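Subject: Re: [linen-shelf] Two baskets or one big hamper for towels?
Date: July 22, 2022
From: Filip

> We have finally cleared the hall closet and I want to do the towels
> properly this time. At the moment everything comes off the line into one
> huge wicker hamper, and it sits there until somebody needs a towel and
> pulls one out of the middle. By the end of the week the whole lot is
> creased and half of it is on the floor. I remember a few of you saying
> you keep two smaller baskets and fold between them. Does it really make a
> difference? And do you fold in half or in thirds? My shelf is narrow and
> the stack always leans.

Oh, I'm so glad you asked this, because I switched to two baskets last October and I have been boring my family with it ever since!

Yes, it makes a difference, and a bigger one than I expected from a couple of cheap plastic baskets. One for the stuff that hasn't been folded, one for the stuff that has, and a clear bit of table in the middle. With the big hamper I was always putting folded towels on a chair, or on the bed, or on top of the unfolded ones (I know, I know), and then the pile would slide and I'd be doing the same three towels over again. Now they go from left to right and when the left one is empty I'm done. I'm left-handed, by the way, so try it both ways around before you settle.

Get the kind with holes in the sides if you can. I had solid tubs first and the towels at the bottom got that stale smell if they weren't bone dry when they went in. The perforated ones let some air through and they weigh next to nothing, so I can carry the pair of them in one hand. The discount store in Stadstead had a whole wall of them in the spring. Take one of your folded towels along and check it lies flat on the bottom. I skipped that and had to go back and exchange mine, feeling very silly in the line.

On the fold: thirds, thirds, thirds! For a narrow shelf there's nothing better. I lay the towel out with a short side facing me, smooth it from the middle outward with my forearms, and bring one long side in a third of the way and the other over it. Now you have a long strip. Fold the strip in half, short end to short end, and then in half again if it's a bath towel. Hand towels only need the one. The first fold decides everything, so if the edges don't meet there, open it up and start again. It takes two seconds and saves you a lumpy stack.

Your lean is probably from the folded side of the towel being thicker than the open side. Turn every other one around as you stack and it evens out beautifully. My neighbor swears by rolling them for the same reason, and rolled towels do look lovely in an open basket, but on a shelf mine unrolled every time I took one out.

The other thing I'd pass on is to sort by color before you fold anything. We have blue for the bathroom and white for the kitchen and I used to fold whatever came to hand, which meant going through the finished pile afterward to separate it. These days it's all the blue in one go, put it away, then all the white.
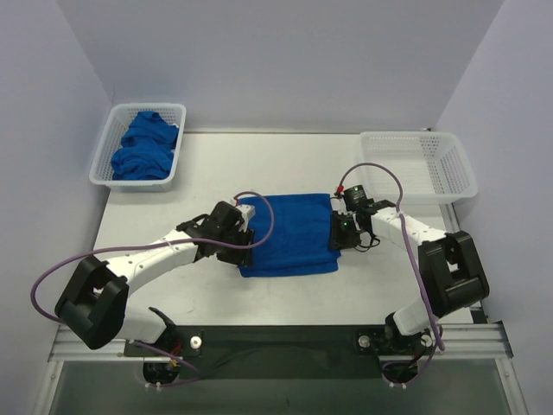

Height matters too, and I'd never have thought of it if my back hadn't complained. I used to fold on the bed, bent over like a question mark. A table that comes up to your hips is so much nicer, and a plain hard surface lets you press the air out of the towel before the last fold. On the mattress they stayed puffy and I could fit far fewer on the shelf. If you're stuck with the bed, put a big tray or a board down first.

Someone here asked a while back about weight. I've got mostly the 570 gram Usorska bath towels and a few of the thinner 418 gram ones left over from our last place. I love the thick ones on a cold morning, but they're a pain to fold small and they take forever on the line. On a narrow shelf I'd stack up to 8 of the thin ones before it starts wobbling. With the thick ones I stop well short of that and start a second pile.

Oh, and pull each towel straight by the corners when you take it off the line, and give it one good snap before it goes in the basket. It can be as crumpled as you like in there after that, it'll still smooth out under your hands.

Do tell us how the closet turns out! I'd love to know how deep your shelf is, too. Ours is one of the old Tollness units and the boards are just a little too shallow for a towel folded in half, so thirds was the only way for us anyway. If yours is the same, I have a spare board I cut to fit that you'd be welcome to.

Filip
(still looking for a good way to fold a fitted sheet, if anyone has one)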